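May 2020
By a contributing columnist

My mother used to say you could judge a house by its junk drawer, and if that's true I'm in trouble. I spent most of Sunday afternoon clearing mine out (there isn't a lot else to do right now), and somewhere between the dead batteries and the third tape measure I started wondering when a machine was going to do this for me. I've been promised one my whole life!

So I went reading, and then I went watching, and I've come away more impressed and less hopeful than when I started, if that makes any sense.

The demo videos are wonderful. A firm called Kobzar has an arm that loads a dishwasher, and I watched it twice with my morning coffee. Same plates, same rack, same spot on the counter. I'd love to see it in my kitchen, where the plates come in four sizes and one of them has a fork glued to it with egg. Gronine, which sells to small workshops, says its sorting cell has handled 3,226 parts without a person stepping in. Good for them, I mean it. But those were brackets, and brackets hold still and look like each other.

A chore is mostly odd shapes. Think about what you pick up in a day. A wet sock, a colander, the dog's chew, a lamp with the cord wrapped around it. You don't plan any of it, your hand just goes. A two-fingered gripper has to find a part of the thing that's narrow enough to close on, and then hope the rest of it comes along politely.

There's a simulated tabletop I keep going back to, where the thing to be grabbed looks like a big forked jawbone, teeth and all, lying on brown-gray marble. The gripper has its fingers on either side of one branch, and the rest of that great lump spreads well past it. 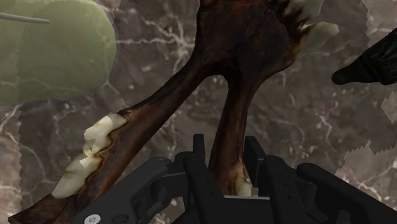
What I'd pay for today

If you ask me what's ready, I'd say floors. My own little vacuum is a Pemley, it cost 400 dollars, and it gets stuck under the couch at least once a week, but the floor is cleaner than it was when I was in charge. It doesn't pick anything up, though. I pick things up so that it can go by. I've become its assistant, and I'm not even very good at it.

On the shop floor the picture is better, as long as somebody has already done the tidying. My cousin works for a packing outfit in Etidley where the machines move 200 boxes an hour and the people deal with whatever is torn, wet or upside down. She says the people are busier than ever.

I'd hold off on the rest. Give me a machine that can empty one drawer, mine, without being told what's in it, and I'll clear a space for it in the hall closet. Until then I've got 6 tape measures to find homes for, and I still haven't reached the back.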